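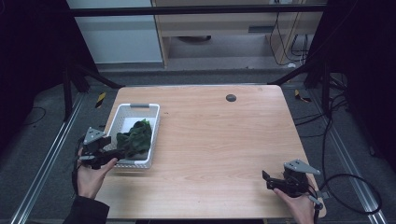

Green cloth in a white basket, Jalasley open day.

Jalasley opened its textile repair workshop to the public on October 19, 2023, and I took the early bus out from Kutitlow to see it. Entry was $5, tea included.

Tùng Đoàn led our group of eight. He started with darning, then moved on to zippers, which he said make up most of the winter work. A coat zipper costs $20 to replace and takes two weeks. Torn linings are priced on the day.

The dye room was closed, so we spent longer at the remnant shelves. I bought a length of grey wool for cushion covers. Colours were limited, mostly browns and navy.

Parking is tight and the side door sticks. The next open day is in November, with bookings at the front counter.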